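Week 4: Reflections, or why shiny things lie to us

Notes by Kha Dương, Light and Looking, 2021-10-19

Last week we stopped at the bathroom mirror, and I promised you spoons. I kept my promise! Please bring one from home next time too, the shinier the better, and not a measuring spoon (the bowls are too steep for what we're doing).

Start with the one rule you need. Light comes in at some angle and leaves at the same angle, measured from a line standing straight up off the surface at that spot. On a flat mirror that line points the same way everywhere, so the picture you get is calm and orderly. Bend the mirror and the line tilts a little differently at every point. The rule hasn't changed one bit, but now your nose is the size of a plum.

Two kinds of bend:

Convex, bulging toward you. Back of the spoon, a Christmas ball, a car's side mirror. Everything looks smaller and you see more of the room.

Concave, curving away from you. Front of the spoon. Hold it far off and you're upside down. Bring it in very close and you flip upright and get bigger. Try to catch the moment of the flip. I have done this hundreds of times and still grin.

Then there's gloss, my favorite part of the whole course. A glossy surface does two jobs at once: it shows its own color, and it lays a reflection on top. Painters have to mix both. Look at a white teapot near a checked tablecloth and you'll find the checks sliding along the pot, squeezed where the curve is tight and stretched where it's gentle. Patterns with straight lines are wonderful for this, because we know what they ought to look like and can read the bend straight off them.
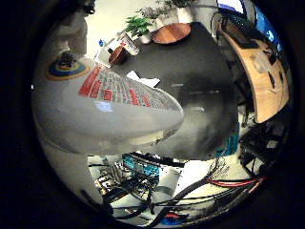
Fig. 3. Red and white squares reflected along a glossy pale grey surface.

Matte surfaces follow the same rule, only they're so rough on the small scale that the light scatters every which way. Polish is mostly the business of making those bumps smaller.

For next time: read the Flenness handout, pages 1 to 4, and draw one shiny object from your kitchen. Draw the reflection first, the object second. Pencil is fine.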